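Toy and Learning Materials Library
Frequently Asked Questions

Who may borrow from the library?
Any adult resident with a valid membership card may borrow. Child care providers, home-school families and classroom teachers may apply for a group membership, which carries a longer loan period. Children do not need cards of their own.

How large is the collection?
The catalog lists 3660 items. Of these, 623 are reserved for group members and cannot be checked out on a family card. Each entry shows the suggested age range, the number of pieces and the storage size of the closed container.

How long may I keep an item?
Family loans run for three weeks and group loans for six. An item may be renewed once unless another member has placed a hold on it. Renewals can be made at the desk, by telephone or through Zunia, our online catalog.

How do I place a hold?
Sign in to Zunia, open the item record and select "Request." You will be notified when the item is ready. Items are kept on the hold shelf for five days and then pass to the next member on the list.

What if pieces are missing when I open the container?
Please tell the desk within two days of checkout. The count on the lid is checked at every return, but small parts are sometimes overlooked. Members who report a shortage within this period will not be charged for it.

What if my family loses a piece?
A single lost piece does not normally result in a fee. We keep a supply of spare parts and can often complete the set. Where the loss makes the item unusable, the replacement cost shown in the catalog applies. Questions about charges should be sent to Denise Sowerby, Member Accounts.

Do you lend plain blocks and cubes?
Yes. Colored wooden cubes are available in small and large sets and are listed under "Sorting and Building." They are suited to matching, counting and pattern work, and a plain mat may be borrowed with any set.

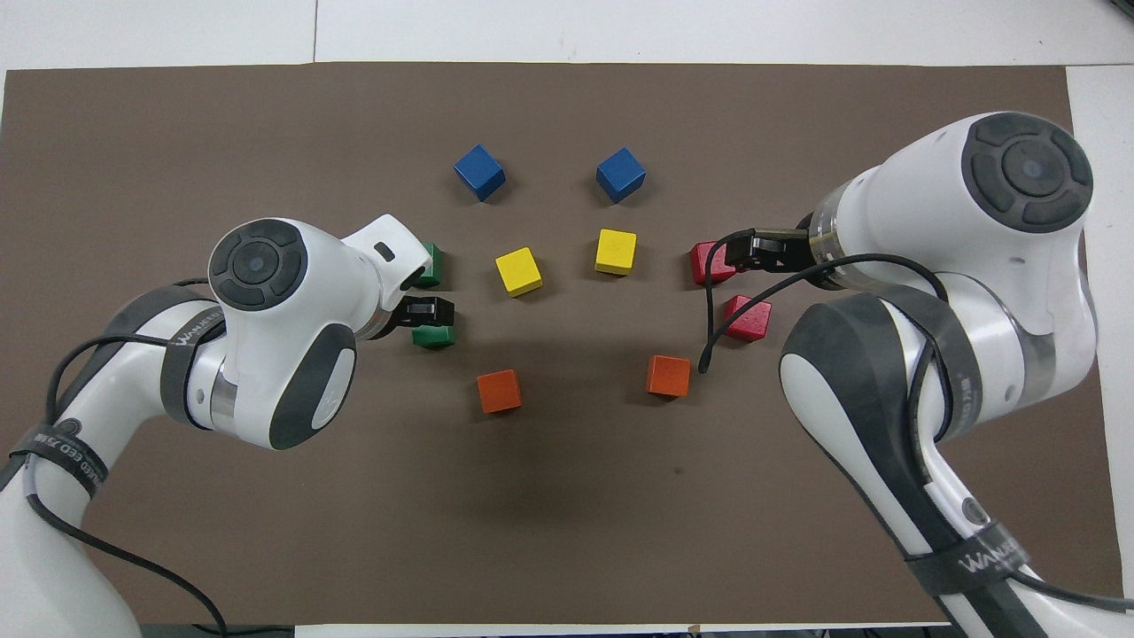
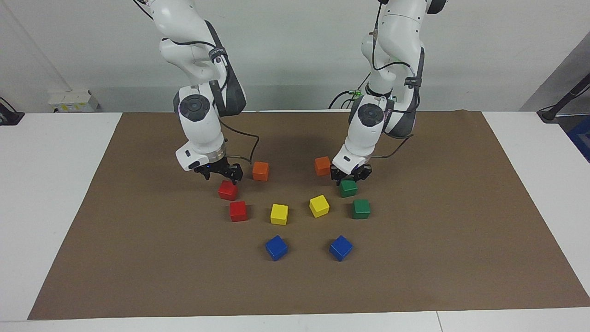

Ten cubes in five colors, set out on a brown mat

How are items cleaned?
Hard plastic and sealed wood are wiped down after each loan. Fabric items are laundered. Members are asked to return items clean and dry – please do not soak wooden pieces or place them in a dishwasher.

Are the materials safe for children under three?
Not all of them. Items with small parts carry a red label on the lid and a note in the catalog. The library cannot supervise use at home, and adults remain responsible for choosing items that suit the child.

May I donate toys?
Donations are accepted in March and August only. Items must be complete and in working order. We cannot accept stuffed animals, battery chargers or painted toys of unknown age. Please write to Dzifa Aryee, Collections, before bringing in more than one box.

Can materials be sent to a branch near me?
Most can. Containers marked "Oversize" must be collected from and returned to the main desk. There are 374 such items, chiefly ride-on toys, play kitchens and floor puzzles.

Whom should I contact about group membership?
Applications are handled by Ourania Rallis, Outreach Services. Please allow ten working days for a reply.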